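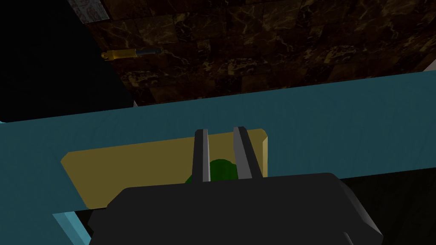
Plarkon, rendered view. Gripper fingers on either side of the green object, yellow panel and teal board behind.

Plarkon trial: progress report to Brirmont
From: Staniforth evaluation group
September 28, 2021

Short version first as I know these get read on phones. Trial is running. Install done, scenes load, gripper control works, data export works with one ugly exception. Contact behavior on rounded objects is the open question and it's the one you are paying us to answer. Not ready to recommend purchase yet. Not ready to recommend against either. Need the rest of the trial license and one fix from the vendor.

What we're reviewing

Plarkon is the simulation package sold by Arer. Scene library, a parallel gripper model, a recording tool and a support plan. You asked whether it can stand in for part of the bench time our pick-and-place work eats up, and whether the support plan is worth paying for on top. Those are the two questions we've kept in front of us. Training policies on the output is outside this trial and we haven't touched it apart from checking the files open where they need to.

Install

Slower than the brochure suggests. License server wouldn't talk to our machines until IT opened a port that isn't in the install guide. Arer support knew the answer straight away when we finally asked, so clearly we weren't the first. Should be in the guide. After that, fine. Graphics driver had to be rolled back on one workstation. Have written up our own install notes, a page and a bit, and they go with the license if you buy.

Updates come as a full download every time, no patches. Annoying on our connection. We now start them in the evening.

Scenes

Eight scenes in the trial pack, all indoor. Looks are better than we expected. Dark veined stone tile on the walls, proper shadow underneath the furniture, bevels that pick up light. Distinct color too, the teal and mustard surfaces are muted but easy to tell apart next to anything we have in the lab. Some of the group like that, some think it makes the vision side too easy. Both views have a point and we can't settle it with the trial pack alone.

Dark areas are a worry. Space under the boards goes nearly black in places and a black gripper in front of it is hard to pick out by eye. There's an exposure setting but it's global, so lifting the shadows washes out the pale parts of the scene. We asked Arer about per-light control. Exists in the full license, they say, locked in the trial. Would like to see it before anyone signs.

Swapping materials is easy. Pick surface, pick material, done. Moving furniture is not easy. Positions live in a config file, and if you get a value wrong the scene loads anyway with the thing floating or sunk in the floor, no warning. We lost most of an afternoon to a shelf that had ended up inside a wall. A simple check at load time would catch it. Feature request is in.

Objects are a mixed bag. Boxes and panels clean. Rounded, lumpy ones look ok at a distance but the collision shape doesn't always match what is drawn, see next part.

Gripper and contact

Main section, sorry it's long.

The gripper model is a two-finger parallel type with a chunky housing. Control is simple, position or force, and switching between them mid-run works. Motion is smooth. Speed limits are respected. The joint readings agree with the commanded values closely enough for us.

Flat-sided objects: no complaints. Fingers close, object holds, lifts, sets down. Slipping happens when you would expect it to and changing friction has the effect it ought to have.

Rounded objects: not good enough yet. When the object sits low and the housing is close above it, we see contact being reported before the fingers touch anything. We think the housing's collision shape is bigger than the drawn housing. Turning on the collision overlay seems to back this up but the overlay is itself a bit off at close range, so treat as likely and not proven. Second problem, the curved surface is approximated with flat facets, and the fingers settle on a facet edge and then the object rolls. On the bench the same sort of object just sits there in the grip.

We ran a batch of 100 grasps on the rounded set using the default settings. Result was poor enough that we stopped reading anything into the success rate and went looking for the cause instead. Not quoting the rate here on purpose. It measures the defaults and would get passed around as if it measured the product. Raw logs are in the shared folder for anyone who wants to look.

Raising the collision detail on the objects helps a lot. It also makes the sim crawl. Whether there's a middle setting that gives decent contact at a usable speed is what we're working on now. Early signs ok. One tester has a setting they like, hasn't been repeated on the other workstation yet so I'm leaving it out.

Clutter against a vertical surface: tried briefly. Fingers approaching near a panel or board behave sensibly, contact with the panel is picked up, arm stops. Haven't pushed it.

Recording and export

Recorder is the nicest part of the kit. Start, stop, label, discard. Bad runs can be thrown away on the spot, and that alone saves someone a dull hour later. Images, joint states and contact events line up in time, checked this by hand on a handful of runs and then with a script.

The ugly exception: if a run is stopped by the emergency stop button in the interface, the export writes the last frames twice. Files look fine until something downstream trips over the duplicate timestamps. Reported, reproduced by Arer, fix promised for the next release, no date given. Our workaround is to drop any run that ended that way. Costs us little but it would matter in production use.

File sizes bigger than planned. Storage at our end is ok for the trial, would need a look before a full rollout. There is a compressed format but it's lossy on the depth images so we have left it off.

Support

Mixed to good. First replies are quick and from people who know the product. Second replies slower. The port question and the driver question were sorted the same day. The collision question has gone back and forth, with the same screenshots requested more than once, and only moved when we sent a whole scene file over. They've now agreed there is somthing to look at on the housing shape.

Training session was useful, about eight hours across the week. Could have been shorter if the first part hadn't been a sales tour. The part on config files was excellent and we wish it had been written down. Asked for slides, got them, they don't match what was shown. Recording was requested too.

Documentation is thin. Reference pages fine, examples out of date. Several use command names that were changed a version ago.

Spend

On budget. No extra hardware bought. The driver issue cost staff time only. IT time on the port wasn't in the plan, small, being absorbed by Staniforth and not charged to the grant. Line items are in the usual spreadsheet, tab is called Plarkon, ignore the older tab with nearly the same name.

Behind and ahead

Behind on contact testing, for the reasons above. Ahead on export, which we expected to be painful. The operator comparison hasn't started. It was meant to and I'd rather hold it until the collision settings are stable, otherwise people get graded on fighting a bug.

Next up

- Repeat the higher collision detail runs on both workstations, same seeds.
- Get the corrected housing shape from Arer and re-run the rounded set.
- Measure the slowdown properly. So far it's all feel.
- Short unlock of per-light control, if they will give it.
- Operator comparison after that.
- Price for support plan on its own, without the training days bundled. Asked, no anwer yet.

What we need from you

A yes or no on asking Arer to extend the trial license. They've hinted they would do it at no charge if the request comes from Brirmont and not from us. A short email is enough, we can draft it. If the license lapses before the housing fix arrives then the rounded object results stay as they are, and the final report will have to say the main question was left open.

Also please confirm who gets the interim logs. Folder permissions are still set to our group plus the old review list, and a couple of addresses on it bounce.

Install notes and config examples to follow once someone has cleaned up the file paths.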